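4. Saisie d'un élément bâti dans la base d'inventaire

Cette section concerne les agents recenseurs disposant d'un compte « Terrain ». La création des dossiers d'ensemble (rue, îlot, lotissement) est traitée en section 5.

4.1 Avant la saisie

1. Vérifier que le secteur de Semutville attribué à l'agent apparaît dans la liste « Mes secteurs ».
2. Télécharger le fond cadastral du secteur. Le téléchargement n'est pas possible hors connexion.
3. Relever le numéro de la dernière fiche validée. La numérotation est continue et ne repart pas à zéro en début d'année.

Attention : un secteur ouvert simultanément sur deux appareils passe en lecture seule. Seul l'administrateur de la base (Xinyi Fu) peut le déverrouiller.

4.2 Création de la fiche

1. Choisir Fiche > Nouvelle > Élément bâti.
2. Sélectionner la parcelle sur le fond cadastral. Si l'édifice s'étend sur plusieurs parcelles, sélectionner d'abord celle qui porte l'entrée principale.
3. Renseigner la dénomination à partir du thésaurus. La saisie libre est refusée dans ce champ.
4. Indiquer la période de construction. En l'absence de date portée ou de source d'archives, cocher « Datation par analyse » et saisir le siècle.
5. Rédiger la description dans l'ordre suivant : implantation, gros œuvre, couverture, élévations, décor. Le champ est limité à 430 caractères, espaces comprises.

Note : les appellations locales (maison Rungrueang, lavoir de la Basura) se saisissent dans le champ « Appellation », jamais dans « Dénomination ».
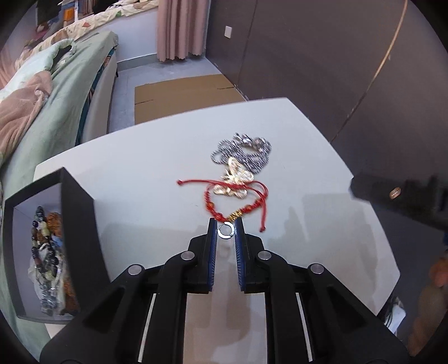
6. Attribuer un niveau d'intérêt de 1 à 4. Le niveau 4 entraîne l'ouverture automatique d'une demande de visite intérieure.
7. Enregistrer. La fiche prend l'état « Provisoire ».

4.3 Pièces jointes

Une fiche accepte au maximum 12 pièces jointes. Les plans numérisés sont déposés au format PDF, les relevés au format DXF. Le poids total ne doit pas dépasser 64 Mo ; au-delà, l'envoi est interrompu et les pièces déjà transmises sont supprimées.

Attention : ne pas renommer un fichier après son dépôt. Le lien avec la fiche serait perdu.

4.4 Contrôle et validation

1. Lancer Outils > Contrôler la fiche.
2. Corriger les champs signalés en rouge. Les champs signalés en orange n'empêchent pas la transmission.
3. Cliquer sur Transmettre. La fiche passe à l'état « À valider » et n'est plus modifiable par l'agent.

Le code d'erreur 57 indique une parcelle absente du cadastre courant, le plus souvent à la suite d'une division. Mettre à jour le fond, puis reprendre à l'étape 2 de la section 4.2. Les autres codes figurent en annexe B.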